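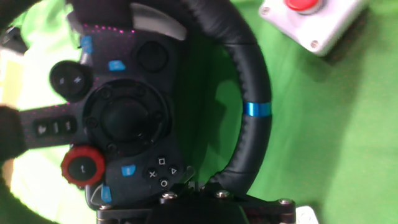
Vol. 2, p. 390

4. Perception for dense control panels

4.1 Problem setting

The planner described in Section 3 expects a target pose, an approach direction and a contact type for every control it is asked to operate. On the panels used in our earlier work, these were read from a drawing of the panel. A gaming wheel is harder. Its controls sit close together, they differ in shape and in how they move, and the whole panel turns with the rim, so a drawing fixed to the table is of no use once the wheel has rotated. We therefore estimate the panel's rotation from the wrist camera before each contact, and place the controls relative to that estimate.

Figure 1. Wrist camera view of the wheel in a rotated pose. The blue stripe on the rim, the red rotary dial and the four face buttons are used as landmarks by the rotation estimator.

4.2 Landmarks

The estimator, which we call Kettle, works on one image at a time. It first looks for the blue stripe on the rim. The stripe is the strongest colour edge on an otherwise black rim, and it gives a coarse angle by itself. In Figure 1 it lies on the right-hand side of the rim, well clear of the hub, and is easily separated from the green cloth behind it. The smaller blue accents on the hub have a similar hue and were the main source of false detections in our first version. They are now rejected on two grounds: they fall inside the fitted rim ellipse, and their area is too small.

The coarse angle is then refined using the hub. The large round recess at the centre anchors the fit, and the red dial supplies a second point on the lower part of the hub. The face buttons supply four more. We had planned to treat the button symbols as ordinary corners, but the square and the cross gave unstable corner locations at low resolution. Kettle instead takes the centre of each button and uses the symbol only to decide which button it is. When a symbol cannot be read, the button still contributes a centre, and its identity is filled in from the diamond layout.

The pink dots scattered over the hub panel need separate mention. A general feature matcher finds them attractive and returns many matches among them, most of which are wrong, as one dot looks much like the next. We mask the dotted areas before matching. Masking also removes some useful detail near the row of three small buttons on the left-hand spoke, and the position error for those buttons is larger as a result.

4.3 From landmarks to contact targets

Each control is stored in the panel model with a frame, a contact type and a clearance. Three contact types are used: press, turn and pull. Face buttons and spoke buttons are pressed along the local surface normal. The red dial is turned about its own axis. The paddle is pulled. Because the paddle extends from behind the top of the hub, its contact surface may be hidden from the camera, and its pose is always taken from the model. No attempt is made to correct it from the image.

Clearance is the distance the fingertip must keep from neighbouring parts during approach. For the face buttons the limiting parts are the red dial on one side and the small metal clip between the hub and the mounting bracket on the other. The clip was missing from the first panel model. It was added by hand, and its angle is treated as unknown within a fixed range. The mounting bracket and its bolts are modelled as one box.

The bracket does not turn with the rim. The planner therefore holds two collision models, one attached to the wheel and one to the base, and joins them at the estimated angle. If Kettle reports an angle with a residual above threshold, the join is refused and the arm backs off along its last path before taking another image. We found this simpler to reason about than passing an uncertainty through the planner, although it costs time when the view is poor.

4.4 Scene handling

Objects on the cloth that belong to neither model are handled as keep-out regions. The emergency stop box is given a region of its own, with a margin larger than that of any other object, and the planner may not pass over it at any height. Its white body and round red button are segmented by colour. The red dial on the wheel passes the same colour test, so a red region is accepted as the stop button only if it is bordered by white. Small objects seen in part at the image border are kept as regions of unknown extent and grown outward until a later view shows more of them.

Lighting on the cloth is uneven. Where the cloth shows through the gap between the rim and the spokes, it can appear lime green or close to yellow, while the cloth on the other side of the wheel is darker. A single threshold for the background failed in this case. Kettle fits separate background colours inside and outside the rim, which brought the rim mask to a usable state without changing the lamps.

4.5 Data and procedure

Images were recorded at the Dultdale laboratory using the Tritier control stack. The set holds 1,377 wrist camera images, of which 300 were set aside for testing and were not used to tune any threshold. Wheel angles were read from the wheel's own encoder over USB and stored with each image. The encoder and the camera do not share a clock. To avoid matching an image to a stale reading, the wheel was held still by its motor at each angle until both streams had settled.

Labels for the control centres were made in Zilonen, our in-house annotation tool. Hidden controls were left unlabelled and do not count toward the position error. Blurred parts of the rim and spokes at the image border were labelled only where a clear edge could be followed.

Two baselines were run on the same test images. The first matches image features against a reference view of the wheel with no masking. The second uses the blue stripe alone and skips the hub refinement. Both pass their output to the same planner, with the same clearances and the same residual check, so that differences in contact outcome can be traced to the angle estimate. The stripe-only baseline has no answer when the stripe lies outside the image. These cases are reported separately in Section 5 and are not scored as errors.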